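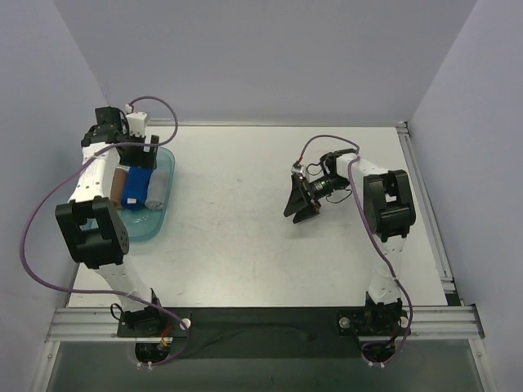
Gion Bühler asked for the cloth section to be moved to the front of this checklist, on the grounds that a bad cloth spoils a clean surface faster than a missed wipe does. The section has been moved and is now Section 1. The old numbering should not be used.

CLOTHS, TRAYS AND WORKTOPS – INSPECTION CHECKLIST WITH COMMENTS

Site: Hunach, ground floor workroom
Month: May
Checked by: Eftychia Antoniadis
Time started: 10.15 am

Mark each item OK, ACTION or N/A. Write a comment for every ACTION. Comments against an OK are welcome but keep them short.

Section 1. Cloths and towels

1.1 Cloths rolled or folded before they go into a tray.
OK. Rolled ones are easier to lift out singly. Flat folded ones tend to come up in pairs.

1.2 Hems sound, no long threads hanging.
ACTION. Two of the Butora cloths from the store cupboard have a hem coming away at one corner. Taken out of use and put in the rag bag. Trim nothing with the bench knife – use scissors.

1.3 Pile still soft and able to pick up dust.
OK. Rub the cloth on the back of the hand. If it slides without catching at all, it has been washed with softener and goes in the rag bag.

1.4 No grit, swarf or hard crumbs caught in the loops.
OK. Shake out over the bin, not over the worktop. A single piece of grit will mark a white panel and the mark does not come out.

1.5 Colours kept to their own job.
ACTION. The colour sheet on the cupboard door has faded and the blue and green rows now look the same. New sheet to be printed. Until then, ask.

1.6 Washed within the last 30 uses or when visibly soiled, whichever comes first.
OK. The tally card is filled in. Some of the entries are in pencil, please use pen.

Section 2. Trays

2.1 Tray free of cracks, with special attention to the corners.
OK. One Honorato tray on the shelf has a stress line under the rim. It has not gone through. Look again next time.

2.2 Tray stands flat on the worktop and does not rock.
OK.

2.3 Items lie side by side and are not stacked on top of each other.
OK. Stacking was the main fault at the last check, so this is an improvement.

2.4 Nothing in the tray that does not belong with cloths.
OK for the trays on the shelf. Pens and tape belong in the drawer.

2.5 Inside of tray wiped before refilling.
ACTION. Dust in the bottom of the lowest tray on the shelf. Wiped at the time of the check. The person refilling should do this, and it takes 10 seconds.

Section 3. Worktop surface

3.1 Loose dust removed first, with a dry cloth.
OK. Start at the back and work forward. Use overlapping strokes and turn the cloth to a fresh side at each end.

3.2 Smudges treated with a damp cloth.
ACTION. Grey smudges and scuffs. Most smudging on white panels lifts with warm water and a drop of washing-up liquid. Do not use cream cleaner, it dulls the finish and the dull patch then holds dirt.

3.3 Scuffs and scratches noted.
OK. Light scuffing is fair wear. Anything that catches a fingernail is to be written down here with its position – nothing found that deep.

3.4 Surface dried after damp wiping.
OK. Use a thick microfibre towel folded in layers, so that a fresh face can be turned out as each one gets damp. Do not leave a towel bunched up on the panel overnight.
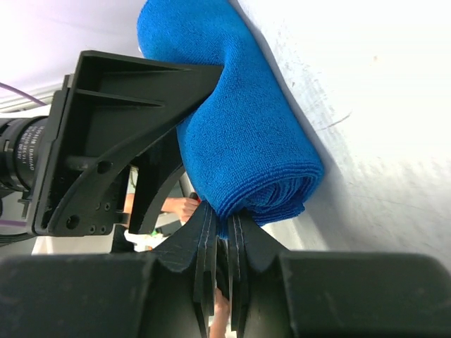 Section 4. Edges, rails and corners

4.1 Grooves in metal rails clear of lint.
ACTION. Microfibre sheds very little but the grooves collect what there is. Use the narrow Sernov brush and then the vacuum nozzle. Cloth alone pushes lint further along.

4.2 Join between worktop and walls wiped.
OK. Back corners are the awkward ones. Wrap the cloth over two fingers.

4.3 Loose cables lifted and wiped underneath, not pulled.
OK. If a cable will not lift freely, leave it and write it in the comments.

Section 5. Cleaning products

5.1 Spray bottles labelled.
OK. Three labels rewritten.

5.2 Diluted product made up fresh, 200 ml at a time.
ACTION. A full bottle had been made up and left on the windowsill. Poured away. Spray on to the cloth and never straight on to the worktop.

5.3 Gloves in stock, two sizes.
OK. Only a few left in the larger size. On order.

Comments from readers of the last sheet

Gion Bühler: Item 1.6, could the limit be raised? The cloths are not worn at 30.

Eftychia Antoniadis: They are not worn but they are dirty. The limit stays. Wear is covered by 1.3.

Gion Bühler: Fine. On 4.1, the Sernov brush has lost bristles at one end. It still does the groove if you hold it the other way round.

Eftychia Antoniadis: Replacement added to the glove order.

Actions carried forward: 1.5 colour sheet, 3.2 smudges, 4.1 brush. Time finished: 11.05 am.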